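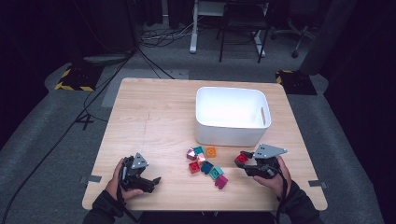 Home News Interviews Archive Subscribe

Holanda on tolerances, resin and the February recall

Natanael Holanda has worked in injection molding for 20 years, the last stretch of it as tooling manager at Butberg, which makes housings and closures for small appliances. Most of his time goes to molds that are already in service. New tools, he says, get more attention than they need.

"A new mold is measured at every stage and everyone has the drawings open," he said. "At 300 thousand cycles the drawings are in a cabinet and the gate has worn. I would put the inspection budget there."

Butberg runs 46 presses on two floors. Each tool is pulled on a cycle count, and the interval depends on the resin. Glass-filled grades wear the gates fastest. Unfilled polypropylene is easier on steel but shrinks more, and the shrinkage changes with wall thickness and mold temperature.

Holanda keeps cooling water within one degree of its set point. Before the Trimum controllers were installed, operators adjusted it by hand at shift change.

"You could see the shift change in the part weights," he said. "Same press, same lot of resin, and a step in the chart."

The February recall involved a snap-fit lid molded for Drosov. A batch of 1377 lids passed the gauge check at the press and failed to close at the customer's plant. The parts had been measured warm. Holanda's team now holds samples for up to 90 minutes before gauging, and the press keeps running in the meantime, with output quarantined by the box.

"It costs floor space," he said. "We rented shelving. It is cheaper than sorting."

He is less convinced by regrind. Butberg allows it in internal brackets only — the ratio is set per part — and he has turned down requests to extend it to visible surfaces. Color drift is one objection. The other is melt flow, which varies from batch to batch and forces the setter to chase pressure.

The next project is a family mold for Woo, with four cavities of unequal volume. Holanda would have preferred separate tools. "The small cavity fills first and packs too hard," he said. "We will balance the runners and then cut steel again. I have allowed for two rounds."

Posted 6 November 2020

Contact the editors | All rights reserved | Back to top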